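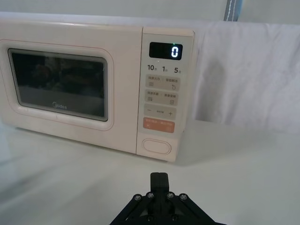 Photo: Cathal Scanlon

The microwave at Keltomside went on its table on Saturday, January 5, 2019, and I have now used it enough to write up the controls. It is a Midea, cream white, with a Chinese-language panel. Tamara Munteanu asked for notes she can keep on her phone, so these are mainly for her.

Start with the three time labels under the display. 10秒 is ten seconds, 1分 is one minute, 5分 is five minutes. I add time in those steps: two presses of 1分 and three of 10秒 give two and a half minutes. The character 秒 is seconds and 分 is minutes, and those are the only two anyone needs for reheating soup.

Under the times come two strips with two functions each, marked in small gray characters with an icon beneath. I have not translated all of them and don't plan to until I have a use for them. The wide bar with minus and plus at its ends is for adjusting. I go up in small steps and check the food, as I did with the old Jernura, which had a dial and no display at all.

At rest the display reads 0. If it shows anything else, somebody has left time on it. Clear that before you put your own dish in.

Placement next. The old oven was wedged into a shelf in the corner and ran hot, and I suspect that is what finished it in May. This one stands out on the table with nothing stacked on top. Please keep it that way – the top is wide and flat and will attract mail.

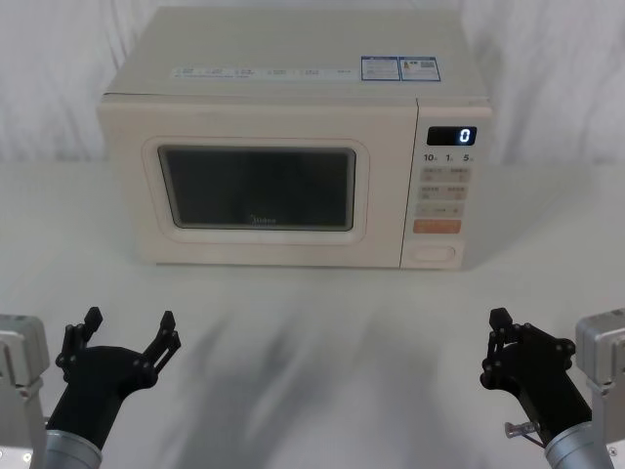

I have left the labels on the top panel. The print is very small, and peeling labels off plastic usually leaves a gray patch of adhesive that takes longer to remove than the label did. If they start to curl I will reconsider.

Cleaning is a damp cloth with a little dish soap, then a dry one. The dark glass shows every fingerprint, so I do the door last. Keep the cloth well wrung out near the touch buttons. The Tudose spray under the sink is for the tiles and should stay there.

Still to do: find a plate cover that fits (the Damska one is 2 cm too wide), and print the time characters on a card for the wall. Cathal wants the card laminated. I have tape.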